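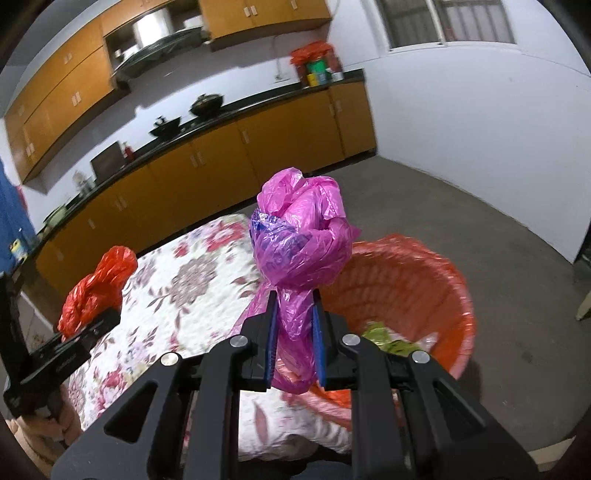 Renar Household Board > Storage and Waste > Reusing thin plastic bags

tarn_ledger
November 18, 2019
I keep thin carrier bags for bin liners and want a fixed method for storing them. At present each one is crumpled, twisted at the neck and pushed into a drawer. The drawer holds 430 mm of usable width and jams. Is folding worth the time?

plinth22
Yes. Flatten the bag, press the air out towards the mouth, fold lengthwise to a strip, then fold the strip into a triangle. It takes me 12 seconds a bag. Do it on a hard surface. On a quilt or bedspread the film slides and the air stays in.

Voseo_flat5
Disagree. Folding puts a hard crease in the film, and mine split along the crease when filled. A loose twist at the neck is kinder to it. Store them in a tube with a hole at one end.

plinth22
Mine have not split. What thickness are yours?

Voseo_flat5
Unmarked, the thin coloured sort. The heavier Dai bags fold without trouble - I accept that.

tarn_ledger
Mine are thin as well. Does anyone sort by colour?

oxbow_k
By size only. If a bag has a wrapper left inside, take that out first or the bundle never packs down. I use a 500 g coffee tin with a slot cut in the lid.

tarn_ledger
Tin ordered. I will report back in December.

5 replies shared | 12 likes

Related threads
Drawer runners sticking, Plisuldale flat-pack
Bin liner sizes compared
Washing quilted bedspreads at 30 or 40

Contact | Copyright Renar Household Board | Back to top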